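Small rooms, long stays: regional towns rethink worker housing

4 min read

When the Kaltside hospital opened its new wing in August, the beds were ready well before the staff who would look after them had anywhere to live. Rental vacancies in the town had all but disappeared, and nurses on short contracts were commuting from Wusis, two valleys away.

The response was a block of 36 self-contained studios, developed by Grument Housing on the site of the former Russo cannery. Each is let for the length of a contract, with power and water included in the rent.

Residents' views shaped much of the design. Shared laundries, standard in earlier staff quarters, were the most frequent source of complaint among shift workers.

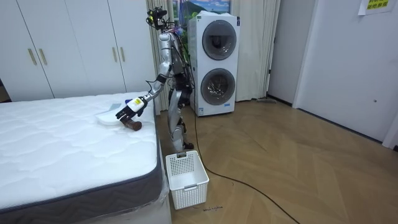
Storage proved harder to resolve. Tenants arriving for a full year bring winter coats, bicycles and cookware, and the original plans allowed for little of it. Lockable cages have now been added at ground level.

A second stage is before council, which will consider parking and the height of the eastern boundary wall.

2 comments · 36 shares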